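Setup and Upkeep of the Simulated Handling Cell
Department of Automation, Drutley Technical College
Student project report, submitted 2019-08-31

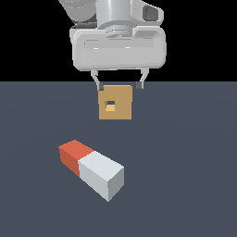
Figure 1. Simulated arm and two-finger gripper with the tan cube. The red and white block lies on the floor.

1. Purpose

The project group was assigned the simulated handling cell used in the second-year course at Drutley. The cell had been built by an earlier group and had received no maintenance after March. The task was to restore it to working order, document its settings, and prepare an upkeep procedure for later groups.

2. Condition at handover

The cell consists of an arm model, a parallel gripper, a flat floor, and two workpieces. The controller settings were kept in a single file of 651 lines, most of them without comments. Three faults were recorded in the first review:

The tool center point was offset from the midpoint between the fingertip pads by 11 mm.
The gripper closing force was set in two places, and the two values did not agree.
The contact settings for the pads differed from left to right, which caused the cube to turn during lifting.

3. Work performed

The tool center point was measured again with the gripper open and the wrist vertical. The corrected value was entered in the arm model and removed from the task script, where a second copy had been stored. The duplicate force entry was deleted. The closing force is now limited to 40 N.

Both pads were given the same friction and stiffness values, taken from the course notes issued by the Biverley campus. The collision shape of the cube was then rebuilt. The cube has a square hole in its front face, and the old shape had treated it as solid. The Hollmann plug-in was used for this step, as the standard import tool closed the opening each time the model was loaded.

4. Testing

A test of 600 pick cycles was run on the laboratory server. The block was left in the workspace throughout so that its contact behavior could be checked against the floor. The cube was dropped in 11 cycles, all of them at the highest arm speed. The speed limit was lowered and the drops did not recur in a repeat run.

5. Upkeep procedure

Before each course the settings file should be compared with the reference copy in the Droltton archive. The tool center point is to be checked after any change to the gripper model. Changes to contact values must be entered for both pads in the same session and noted in the log with the initials of the group.

6. Remaining work

The block is not yet part of the pick sequence. Its long shape requires a grasp angle that the present script does not compute. The wrist joint limits were also left as found.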